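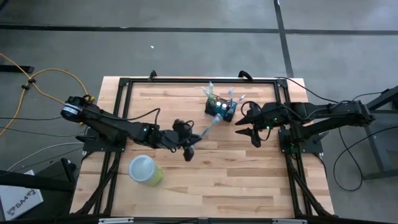
Keep the Small Things Standing

By Nabila Fawzy

I came to this opinion slowly, after 15 years of sharing kitchens, bathrooms and work tables with other people. Small long things should stand up. Tubes, pens, brushes, spoons: when they lie flat, they roll, they hide under paper, and in the end somebody buys them again.

My colleague Tarek El Sherbiny does not agree with me. He says a drawer is enough, and that a holder on the table is only one more object to clean. I respect this, but I have seen his drawer. To find one marker he must move 13 other things first.
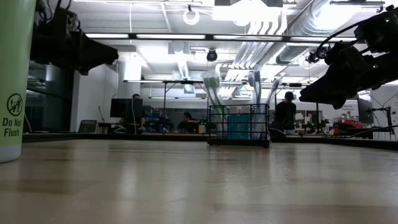 A toothbrush is the simplest case. With an open wire holder you see each brush at once, and air can pass on every side. A closed cup keeps water at the bottom, and a light cup falls over easily when you take something from it in a hurry. I would choose the wire one, even if it is not so pretty.

I also do not ask that everything stand perfectly straight. Some people, when they begin to tidy, want all in one line, and after a week they are tired and stop. If a brush leans a little, it is still in its place and you can still take it with one hand. For me this is tidy enough, and Tarek may keep his drawer.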